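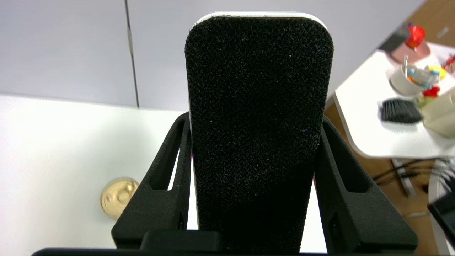
Endstead Wrestling: Questions About Tickets and Events

When is the next event?
The next card is on August 29, 2021 at Brendach Hall. Doors open one hour before the opening match.

How much are tickets?
General admission is $30. Ringside seats are $145 and are limited to two per customer. Children under 5 are admitted free if they sit on an adult's lap.

Is the card final?
No. Matches are subject to change up to bell time. Cengiz Yaman has withdrawn from the title match with a shoulder injury and will be replaced by Aslak Fjeld. A change of opponent does not entitle the ticket holder to a refund.

What if the event is cancelled?
Tickets are refunded in full to the original card. Tickets carried over from the June event remain valid — please bring the original confirmation email.

Can I meet the wrestlers?
Signings are held in the foyer at intermission. Canan Çınar and İlker Türkmen are scheduled to attend. Autographs are free; photographs with the championship belt are charged separately.

Is there an age limit?
Anyone under 13 must be accompanied by an adult. Some matches contain strong language.

May I bring a sign?
Yes, provided it is made of paper or cardboard and does not block the view of others. Offensive signs will be removed.

Who handles accessible seating?
Please write to Gülizar Çınar at the box office before you book.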